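Marble floor, chair feet, and the scratches by the kitchen door

29/06/2026

The floor in the front room came with the house. It is white marble, laid by whoever owned the place before the previous owners, and sealed at some point with a product I have not been able to identify. I have now spent enough evenings on it that I may as well write down what I did.

The first problem was etching. Marble is mostly calcium carbonate, so anything acidic takes the polish off. Lemon juice, vinegar, wine and most bathroom sprays will do it. The result is a dull spot that looks like a water mark and does not wipe away, and cleaning it harder makes it worse. I had 9 of these near the kitchen door, mapped on graph paper before I started so I would know which ones had improved.

For ordinary washing I use a pH-neutral stone cleaner from Wovano, diluted as the label says, in a bucket that is used for nothing else. Two flat mops, one for the cleaner and one for plain water. The second pass matters. Residue from the first leaves a film that shows as streaks in low sun, and I spent most of October blaming the stone for it.

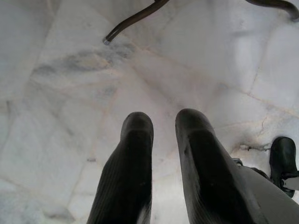
Grout was the next job, and the slower one. The joints had been patched at least once with a cement mix that was too gray, and I wanted them back to one color. The tiles are irregular, so there is no straight run to work along and a guide rail is useless. I raked out the bad sections by hand with a carbide blade and refilled with an unsanded grout, because sand scratches polished marble. The joints are tan, and on a white tile with soft gray veining that reads as part of the stone from standing height. A thin dark crack between tiles, with small branches off it, is a separate matter. Grout will not hold in a crack that still moves. I mark the ends in pencil, date them, and check again after a heating season before filling anything.

Then furniture. Metal feet on marble need something between them and the floor, and the plastic caps that come in the box are usually too hard. Grit gets under them and acts as an abrasive. Felt is better, but stick-on felt on a rounded foot peels at the edge within weeks. I settled on slip-over sleeves from Rusnák with a felt base, 3 mm thick. They are ugly and they stay on. Measure the outside diameter of the tube with calipers, and buy the size below if you fall between two.

For the etched spots I used a Flekgate polishing powder, worked wet with a damp white pad at low speed. Keep the slurry wet the whole time. Six of the spots are gone. Two are fainter -- visible if you crouch -- and one has not changed at all, which suggests it is a scratch and I drew the wrong symbol on the map.

Sealer is still to do. The stone yard in Sedcombe recommends an impregnator over a surface coating, and I agree with them, though the drying time means emptying the room. Before that I will do a water drop test in four places: a teaspoon of water, fifteen minutes, then wipe and look for darkening. If it does not darken, the old sealer is still working and I will leave it alone until next year.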